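The Bidwood Abstract

The tide tables for Koskela harbour were calculated by hand until the office closed, and Sointu Kuusisto was the last person to calculate them. She used 12 constituents where the manual allowed more. The additional terms altered the result by less than the thickness of the painted line on the gauge board.
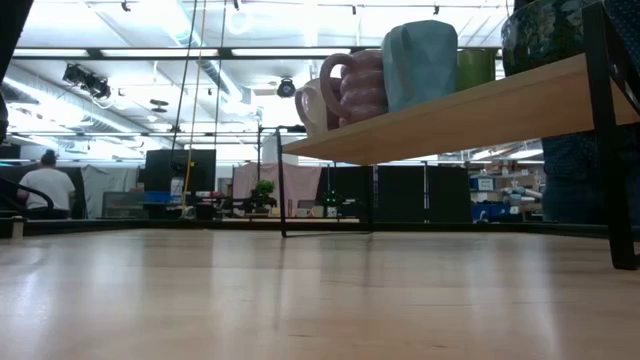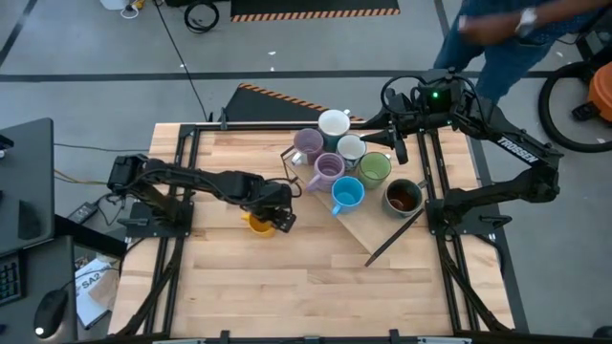

On Thu 1 November she received a letter from the Brasville survey. It stated that her predicted high water for the previous month had been low on every spring tide, by an amount that grew towards the full moon. The survey requested a correction before the December sheets went to the printer.

She checked the arithmetic first. It occupied 923 lines in two ledgers, and she read each line aloud, then read it again from the bottom of the page upwards. She found one transposed figure, in a column that was not carried forward. She corrected it in red and initialled it.

She then checked the gauge. The float well was clear. The wire ran freely over the drum, and the pen, a Gondus pattern with a steel nib, returned to the same mark when she lifted the float and let it down. The clock lost two minutes in a day, as it had for years, and the allowance for this was written inside the lid.

There remained the datum. The bench mark was a brass bolt in the wall of the Bidwood warehouse, and all heights at Koskela were measured from it. She borrowed a level and a staff and ran a line to the bolt from the church, a distance of more than 100 metres, closing back on the church step. She did this twice. The bolt was lower than the register said it was.

She stood by the warehouse for a while. A cart was being unloaded on the far side of the wall, and she could feel it through her hand.

Her reply to Brasville was short. The predictions were correct, she wrote, for the harbour as it had been. She enclosed the levelling sheets and a revised value for the bolt, to be adopted until further notice. Under "Remarks" she entered the word "settlement", and after it, in pencil, a question mark.

She locked the ledgers in the press and went down to wind the clock.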